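The Quiet Work of the Kitchen Sink

By Karlijn Boersma

For much of the past century, household manuals treated washing up as a task too plain to need instruction. Cookery filled the pages, and the sink received a paragraph at the back. The Gundell Household Archive, which reopened its reading room in May, holds two shelves of such manuals, and the imbalance is plain to any visitor who takes the time to compare them.

Floor De Bruijn has spent five years cataloging that collection. Her forthcoming guide, Wesirow, gives the sink and the counter beside it a full chapter. She argues that the arrangement of a small kitchen is decided there, long before a cabinet is chosen. A counter that gives a bowl a place to stand will keep a household in better order than any quantity of storage.

The chapter pays particular attention to stainless steel. Bowls, pots, forks and basins of this material share a kitchen easily, and the same habits serve them all. The guide advises a soft sponge for broad surfaces and a small brush for the narrow places: the gaps between the tines of a fork, the rim of a drain, the seam where a handle meets its bowl. Steel should be rinsed in plain water and dried by hand if a bright finish is wanted. Streaks are a matter of appearance and need cause no concern.

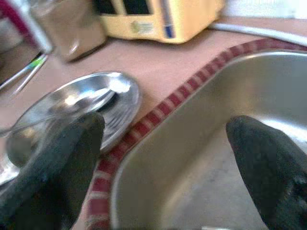
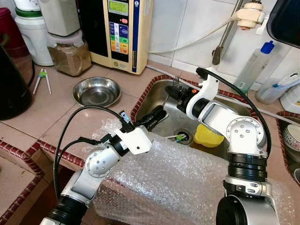
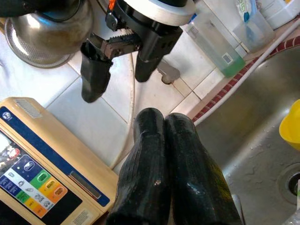 Stainless steel in a working kitchen.

Dewanti Liem takes a different view of the brush. In a letter to the archive she writes that a small brush is the most neglected tool in the house, that it is too often left lying in the basin after use, and that a cup or a hook would double its life. She would have given it a chapter of its own.

De Bruijn has accepted part of the criticism. The revised text recommends that brushes be stored upright and that sponges be wrung out and set on edge, clear of the basin floor. It also adds a page on tile borders, a common feature of older kitchens. Grout beside a sink should be wiped down at the end of each day and inspected twice a year for cracks.

Mesh strainers are given their own entry. They should be rinsed from the back, so that food is pushed out of the wire, and left to dry before they are stacked beneath anything heavier.

The first printing of Wesirow will be 1000 copies. The archive will place one in the reading room, on the shelf with the manuals that preceded it.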